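Search this community
Search
All topics

Fingertip pads for a student hand-held gripper project

September 25, 2022
Posted by Godelieve Goossens

I supervise the after-school robotics club at Brophy Secondary School. The club has 14 members this term, and their project for the year is a hand-held gripper that a student operates directly, in preparation for mounting the same jaws on an arm in April. The students are to build the mechanism, print the fingertips and submit a written record of every object tried.

The linkage is a parallel design taken from the Skisto plans, and it has given us no serious difficulty. The fingertips are another matter. The members are divided between the narrow black pads supplied with the plans and a set of thicker green blocks that two students drew themselves. The assigned objects are flat, low items with a thin raised rim, which must be taken by the edge, lifted and set down in a marked area on a white table.

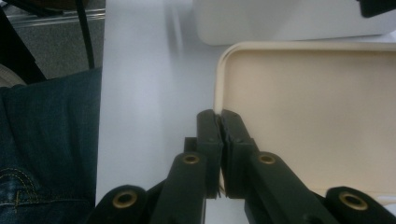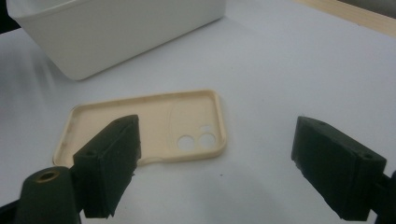
Our rules require that one type of fingertip be chosen and used for the whole task list. The list includes a phone case, a shallow tray and a set of plastic lids. The narrow pads can be brought down over a rim with one pad inside and one outside. The thick blocks are better suited to closing on an object from both sides, but they hide a good deal of it from the student who is guiding the tool.

I would be grateful for advice on two points. Which type would you recommend for objects of this kind? Is it advisable to add a rubber layer, and if so, of what thickness? The budget remaining for materials is $28.

Flaten_Workshop

I have assisted with a comparable course for several years and would offer the following.

For objects held by the rim, the narrow pad is the better choice. The inside pad must fit between the rim and the floor of the object without pressing on the floor, and a thick block will often rest on the bottom before it has a proper hold. If the students wish to keep their own design, they may taper the last part of the block and leave the remainder as drawn. The screw holes need not be moved.

With regard to rubber, I recommend a thin sheet on the inner faces only. Thick foam gives a secure feeling in the hand, but it allows a light object to turn while it is being carried. Please have the students clean the printed surface before applying any adhesive. We lost the better part of a session to pads that peeled away.

I would also suggest that the approach be written into the procedure. Our students were required to state, before each attempt, whether the object would be taken by one edge or across its full width. Those are two separate tasks and should be entered on separate lines of the record. When they were combined, the results could not be compared, and 19 pages of notes had to be sorted again by hand.

Finally, check that both pads meet squarely when the jaws are closed. If one is ahead of the other, a thin rim will be twisted as it is lifted. This should be corrected at the linkage and not by sanding the pads.

cosard_parent

Our school used the Cosard kit and the tips that came with it were fine. I do not know whether they would fit the Skisto plans. You may wish to write to the seller.

R. Brophy Library Desk

I agree with the first reply concerning thin rubber. Bicycle inner tube, cut flat, is adequate and costs very little, so the budget should not be a concern.

I would add one remark about the choice itself. The rules as described ask for a single type of fingertip, but they do not appear to prevent the club from testing both types before the choice is entered. A short trial with the phone case and the tray, with the same student guiding the tool each time, would give the members something definite to discuss. The two students who drew the green blocks should be asked to present their reasons in writing, and the drawings ought to be kept with the record whichever type is selected.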